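From the bench: what the hand-held grippers are teaching us

I promised last issue I'd write up the gripper work properly, and Uriel has been reminding me about it every time we pass in the hallway, so I've finally sat down with a cup of tea to do it.

Quick catch-up for anyone who joined the list in November. Our Kolier project is trying to teach an arm to do ordinary kitchen-table jobs by copying people. The old way was teleoperation, with one of us driving the arm from a controller, and it was painfully slow (I once spent most of an afternoon moving a single spoon). So we switched to having people do the jobs themselves, holding a gripper in each hand. The marker patterns on the bases let us recover where each hand was going, and a head camera gives us the rest of the table. You get natural movement at close to natural speed, and you don't tie up the arm at all!

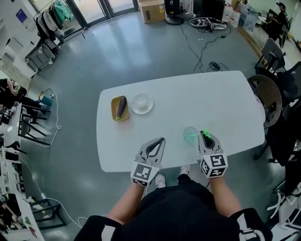

Both grippers at the table, with the glass cup, the eggplant tray and the bowl on its plate.

We now have 2,824 demonstrations in the set, which Oanh Trình has been cleaning with more patience than I could manage. Her filter throws out any run where the markers drop out of view for too long, and it was binning far too many good ones until she loosened it for the moments when one hand passes in front of the other.

The result I'm most excited about came from Mohammed-Awal. He wondered how much of the two-handed data we needed, so he trained the same policy on some 200 demonstrations picked for variety (different starting positions, different people, different table layouts) and compared it with one trained on a random pick of the same size. The varied set did clearly better at picking up glassware, and the gap was biggest when the cup started near the edge of the table. I'd have bet against it, and I owe him a coffee.

Clear glass is still our troublemaker, mind you. The depth estimates go funny on anything transparent, and the arm likes to close its fingers a little short of the rim. Eggplants, on the other hand, it handles beautifully. Diễm Lò is trying a different colour of lighting over the table next, and I'll report back on whether it helps.

If you'd like to try a session yourself, we have 2 pairs of grippers set up most afternoons from 3 o'clock. Send me a note first so I can sort out the calibration, and wear short sleeves if you can, as loose cuffs tend to cover the markers.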